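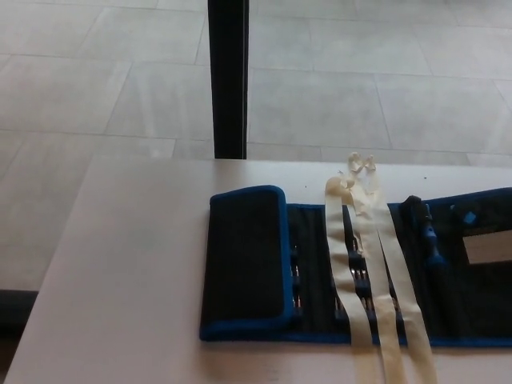
Como funciona o faro de um cão

Quando um cão encosta o focinho ao chão e começa a andar aos ziguezagues, está a recolher informação. O cheiro é formado por partículas muito pequenas, chamadas moléculas, que se soltam das coisas e viajam pelo ar. Uma meia, uma folha, um pedaço de queijo ou a pata de outro animal largam moléculas diferentes. O nariz do cão apanha-as e o cérebro compara-as com outras que já conhece.

Por dentro do nariz

O cão tem duas narinas, tal como nós, mas o interior do nariz é bastante diferente. Lá dentro há ossos finos e enrolados, parecidos com um rolo de papel. Esses ossos estão cobertos por uma pele húmida chamada mucosa. Numa parte da mucosa encontram-se os recetores olfativos, células especializadas em detetar moléculas de cheiro. Um cão tem muitos milhões destas células, bem mais do que uma pessoa.

O ar que entra divide-se em dois caminhos. Uma parte segue para os pulmões e serve para respirar. A outra vai para o fundo do nariz, onde estão os recetores, e fica ali algum tempo.

Porque é que o cão fareja aos soprinhos

Farejar é diferente de respirar. Ao farejar, o cão puxa o ar em inspirações curtas e rápidas. Ao expirar, o ar sai pelas fendas que existem nos lados das narinas. Assim, o ar que sai não empurra para longe o cheiro que está à frente do focinho. Se observares um cão a farejar um chão com pó, podes ver o pó mexer-se para os lados.

O nariz húmido também ajuda. As moléculas colam-se melhor a uma superfície molhada. Por isso o cão lambe muitas vezes o focinho.

O segundo órgão do cheiro

Entre o nariz e a boca, por cima do céu da boca, existe o órgão vomeronasal. Serve sobretudo para detetar substâncias químicas produzidas por outros animais, chamadas feromonas. É com a ajuda deste órgão que um cão recebe dados sobre outro cão que passou pelo mesmo poste.

O que é um rasto

Um rasto é um caminho de cheiro. Quando uma pessoa anda, perde pedacinhos minúsculos de pele que caem no chão. Os sapatos também esmagam a erva e mexem na terra, e isso produz outros cheiros. O cão pode seguir os dois tipos de sinais ao mesmo tempo.

O rasto muda com o tempo e com as condições do terreno:

O vento desloca as moléculas para o lado.
O sol forte seca o chão e enfraquece o cheiro.
Um pouco de humidade conserva-o.
A chuva intensa pode levá-lo.

Para saber em que direção andou a pessoa, o cão compara a intensidade do cheiro em várias pegadas. As mais recentes têm, em geral, um cheiro mais forte.

Raças e focinhos

Todos os cães têm bom olfato, mas há diferenças. Os sabujos, como o Beagle e o Basset Hound, foram selecionados durante muitas gerações para seguir rastos no chão. Os cães de focinho muito curto, como o Pug, têm menos espaço no interior do nariz. Os galgos foram selecionados para ver a presa ao longe e correr atrás dela, e dependem mais da visão durante a corrida.

O treino também conta. Na escola canina de Kisau, os cachorros começam aos 2 meses com exercícios simples. O primeiro percurso mede 8 metros, em linha reta, e tem comida no fim. Só depois passam para o percurso de 50 metros, que já inclui uma curva. A cadela Lencho, uma Beagle da escola, completou este percurso em 85 segundos.

Experiência para fazer em casa

Precisas de um cão calmo, de um adulto e do seguinte material:

2 copos de plástico opaco, iguais e lavados
um biscoito próprio para cães

1. Pede ao adulto que segure o cão noutra divisão.
2. Vira os copos ao contrário no chão, afastados um do outro.
3. Esconde o biscoito debaixo de um deles.
4. Deixa entrar o cão e fica quieto, sem olhar para os copos.
5. Regista num caderno o copo que ele escolheu primeiro.
6. Repete 8 vezes, trocando o lugar do biscoito sem seguir uma ordem fixa.

Limpa o chão entre as tentativas e parte o biscoito em pedaços pequenos. Não uses chocolate, uvas nem passas: são tóxicos para os cães.

Pequeno glossário

Feromona: substância química que um animal liberta e que outro da mesma espécie consegue detetar.
Molécula: partícula muito pequena de uma substância.
Mucosa: pele húmida que reveste o interior do nariz e da boca.
Olfato: sentido que permite detetar cheiros.
Recetor olfativo: célula do nariz que reage às moléculas de cheiro.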